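Jusow kitchen demos, hand-held gripper set
README, last touched 2023-08-25, Ilir Dumitrescu

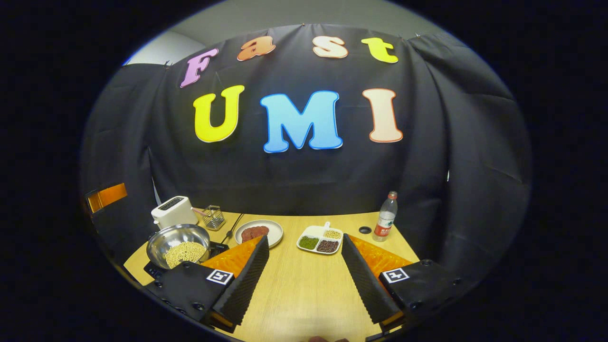 Demos for the Jusow kitchen tasks, all recorded by hand with the gripper tool, no robot arm needed on the table. One operator, one table, one tool at a time. Layout is the same kind of thing throughout: toaster and mesh basket at the back left, bowl of soybeans in front of them, plate with the meat slices near the middle, divided snack tray with beans to the right. Keep both square markers on the gripper bodies clean, finger width gets read off them. Smudged marker = lost width = episode goes in the bin.

What's in it
1,143 episodes, 14 operators, 3 tasks.
pour: bowl of beans, tip into the target dish, set bowl back down
sort: pick from one tray section, drop in another
plate: move a slice onto the plate, let go, back off

Folders
raw/ untouched video plus motion log
clean/ trimmed, fingers open at start and end
bad/ tracking lost or operator gave up. Don't train on these. Kept for debuging only.

Each episode has a task name, operator number, start and end time, tool pose, finger width. Pose is relative to the first step, NOT to the table. If you need table coordinates use the calibration clip at the top of each session.

Recording rules
Start with fingers open, hold still, then go.
Slow down near the plate. Slower than feels natural.
Don't wave the tool at blank backdrop for long, tracking drifts.
Dropped something? Finish the episode, mark it, reset the table.
Swap operators after 8 episodes.

Known problems
April sessions from the Vornmont room have a clock offset between video and motion log. Fix script is in tools/, run it before anything else.
Left and right markers swapped in a few Yáñez sessions, loader handles it but check your plots.
Sort labels are messy where yellow and green beans got mixed. Havent relabeled yet.
Pour is the weakest task, not enough variety in bowl position.

Replay
Tested on the Nemach arm only. Other arms, check reach limits first and run at low speed with a hand on the stop button.

Questions to Ilir. Please include the episode number.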